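How Does a Song Get on the Radio?

For children who like music

Maybe you have a favorite song. You hear it in the car or in the kitchen, and you sing with it. But how did the song come there?

It starts with the writer

Somebody has a small idea, maybe only three words and a tune. The writer sings it many times and changes the parts that do not sound right. Some songs are ready in one evening. Other songs need 6 months.

Then comes the recording

At the Fakik studio in Britotberg, the musicians do not always play together. The drums are often recorded first. After this comes the guitar, and the voice comes near the end. Each sound has its own line in the computer, and one line is called a track. A big song can have 81 tracks!

A person called the mixer decides which track is loud and which is quiet. It is a little like cooking soup - too much salt and you taste only salt.

The radio station chooses

Radio Hurkutden gets more than 900 new songs in a year. It can't play them all. The people who choose the songs listen and ask: will our listeners enjoy this in the morning? Is it better for late at night?

Words to remember

Track: one recorded sound in a song.

Mixer: the person who puts the tracks together.

Playlist: the list of songs the station will play.
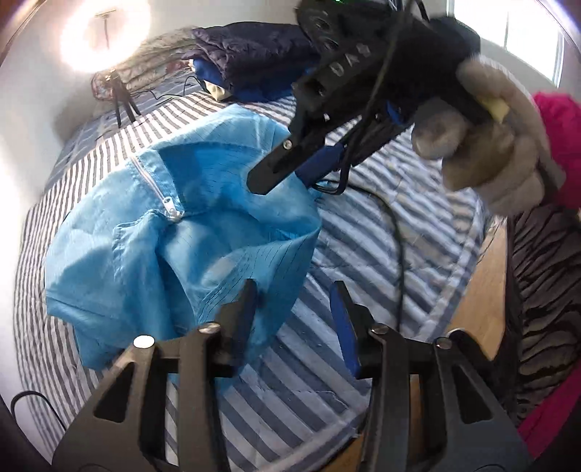 Try it yourself

Choose a song you know well and listen to it with closed eyes. First follow only the drums. Play it again and follow only the voice. Did you hear something new? Write it down or tell it to a friend.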